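Trading From Home: Desk and Kitchen Table Tips That Save You Money

Quick ones today, market opens soon and I still havent eaten.

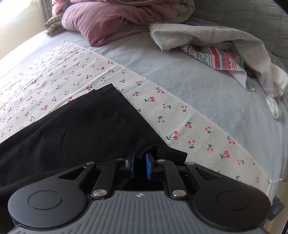 Most of what goes wrong for home traders is house stuff. Bad chair, dead router, kid on the wifi. Charts are fine. Fix the house stuff first.

POWER AND INTERNET

Router on a battery backup. Do it this week. Mine is a small Murkari unit, keeps the router and laptop up for 34 minutes, plenty to close whatever is open and walk away. Test it once a month by pulling the plug with NO trades on.

Phone hotspot set up and tested before you need it. Broker's phone number on paper, taped to the wall. Not in the phone. Account number goes in the drawer, not on the wall.

Updates off during trading hours. Lost a good pound trade to a restart in August, still mad.

Space heater and computer on the same power strip, no. Heater goes straight in the wall.

THE DESK

Kitchen table is ok to start. Clear it completely the night before. Crumbs get in the keyboard and a sticky Enter key can buy twice. Happened to me. Two positions when I wanted one, then I panicked and closed both at a loss.

Keyboard cleaning: unplug, turn over, tap, then a soft dry paintbrush between the keys. Cotton swab with a little rubbing alcohol for the sticky ones. Let it dry before plugging back in.

Screen: microfiber cloth, plain water, cloth damp and never dripping. No window spray. No paper towels, they scratch.

Glare on the charts? Turn the table sideways to the window. Free. A cheap blind works too if you cant move the table.

Coffee in a mug with a lid, on the side away from the mouse. Learned that one for the price of a mouse and a laptop charger.

PAPER

One notebook. Write the entry, the stop, and why, BEFORE you click. If the why is "looks good" you dont click.

Index card under the monitor with max loss for the day. Mine says 100. Hit it, lid down, go do the dishes. No making it back after lunch.

Sticky notes for news times. Convert to your own time zone and write it big. Throw out yesterdays notes or you will trade around a number that already came out.

Printed statements in a cheap accordion file, one pocket per month. Tax time takes an evening instead of a weekend. Fees go on a separate sheet, they add up and you want to see it.

MONEY JARS (sort of)

Grocery money and trading money, different banks. I keep bills at Rulbridge and the trading side at Jutbridge, and a transfer takes 2 days. Slow is good. By the time it lands you usually dont want the trade any more.

Started this year with 2804 in the account. Nothing gets added to it from the house money, thats the rule. Withdrawals go to the house account the first of the month if there is anything to withdraw. Some months there isnt.

Indicators and robots: before buying one, run it on demo for a full month and log every signal in the notebook, losers too. I paid for one called Masanja, pretty arrows, and the arrows moved after the candle closed. Take a screenshot when the arrow shows up, then look again the next day. If its in a different spot ask for your money back. Check the refund terms first, and pay with a card.

FOOD AND SITTING

Eat before the open. Hungry trading is dumb trading. Overnight oats, five minutes the evening before.

Rolled towel behind the lower back if the chair is bad. Feet flat, old phone books or a box if your short.

Kitchen timer every hour. Get up, fill the water, look out of the window at something far off. If you cant leave the screen for that long the position is too big, cut it down.

Slow cooker on by noon so you arent closing trades early to start dinner.

More on backing up the charts next time, gotta go.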